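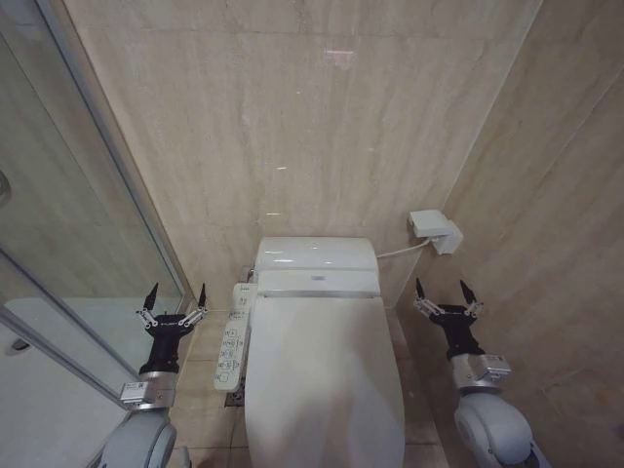
Ticket: Restroom unit stops at "approach" and won't start the wipe-down
Status: open, workaround in place
Site: Palamarchuk guest suites, narrow bathroom type
Software: Futinlow task runner, Vokance arm controller

What I'm seeing

Hi all, me again. The two-arm unit rolls up to the toilet, brings both arms in, opens both grippers, and then sits there. No fault light, no beep, nothing on the tablet except "approach – holding." I left it like that over a coffee and it was still holding when I got back. The lid was closed the whole time, the way our cleaning rules say it has to be before anything moves.

It only happens in the narrow bathrooms, the ones with the glass shower partition on the left and the bidet control panel sticking out beside the bowl. In the wide ones it goes straight into the wipe-down and I have no complaints at all (well, it's slow, but that's a different ticket).

What I tried first

Restarted the task. Same hold. Restarted the whole unit, same hold. Backed it out into the hallway, re-homed the arms and sent it in again from scratch. It got to the same spot and stopped. I also ran it with the bathroom light dimmed because that lid is super shiny and I figured the reflections were confusing it. Made no difference, so you can cross that one off.

What the log says

I finally pulled the log on Tuesday and found this repeating:

14:06 approach complete, both grippers open
14:06 clearance check L: 78 mm, required 50 mm, pass
14:06 clearance check R: keep-out zone "cord" active
14:06 waiting for operator release

So the left arm is happy next to the control panel and the right arm isn't happy at all. Over on that side there's a white box on the wall with a thin cord running down to the bidet seat, and our own site rules say no gripper works near a cord unless a person says go. Fair enough! I helped write that rule and I still like it. My gripe is that the release request never shows up on the tablet. The robot is waiting for me and I'm waiting for the robot.

Workaround for now

Please don't just switch the keep-out zone off. I know it's tempting and I know it works, I've seen it done at Bondilero, and it's exactly the kind of thing we agreed in May we wouldn't do. If you hit the same hold:

1. Press pause on the tablet and wait for the arms to show "safe." Don't reach in before that, even if they look parked.
2. Check the cord with your eyes from the doorway. If it's hanging somewhere new, stop and write it up.
3. Send the left side only. The job is called "half wipe, L" and it's buried under Custom.
4. Back the unit all the way out and do the right side by hand.
5. Write "half" in the room sheet so the next shift knows a person finished it.

Keep the speed cap at 300 in these rooms too – it resets to the default after a restart and I've been caught by that 2 times now.

What I need from support

Mainly, where does the release request go? If it's being sent to some other screen, tell me which one and I'll find it. If it's not being sent, that's the bug. I'd also love for the tablet to say WHY it's holding. "Holding" could mean anything, and a new person on shift is going to poke at it.

Update, same ticket

Got a reply from the Vokance side saying requests go to whoever is logged in as supervisor, and the tablets log in as cleaner. That would explain it. Changing the login for everyone sounds like a bad idea to me, so I've asked if the request can go to both roles. Leaving this open until I hear back. Log is attached, and I can run it again in the same bathroom any afternoon if you want a fresh one.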